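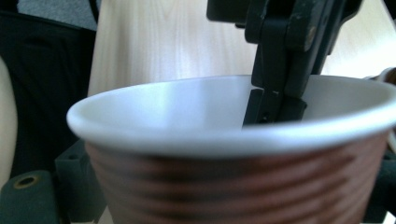 Ribbed cup, brown outside and white inside, rim up close.

19/10/2026

Back on the paper cups today, and I have to say I've grown rather fond of the ribbed ones. The carton from Skunard came up this morning (1000 cups, which fills the whole bottom shelf and a bit of the one above, sorry to whoever keeps the tape there) and I spent a happy hour after lunch just going through the first sleeve of 40 and getting a feel for them.

The rolled rim is lovely and thick, much rounder than on the plain Pornader cups we used up in September. Those went soft at the lip if you so much as looked at them! The ridges on the outside give your fingers something to hold, too, and I could carry a full cup of tea from the kettle to the far bench without doing the usual hot-fingers shuffle.

Two cups out of the 40 had a rim that wasn't fully rolled at the seam. I've put them on the windowsill with a pencil cross on the base, so please don't drink out of them, Chaimae Ramadan wants to see them before she writes to Drunddale about the next order.

Tried the fill test with water from the tap, left standing 10 minutes on blotting paper. No marks on the paper from any of the ones I did, though I only got through half the sleeve before the sink was needed.

Still to do: the other half, then the stacking. They stick together more than I'd like when you pull one off the pile, and I'd like to know if it's the ridges or just the damp in the store room. The blotting paper is nearly finished, by the way. Grigaitė catalog is in the top drawer if anyone is ordering.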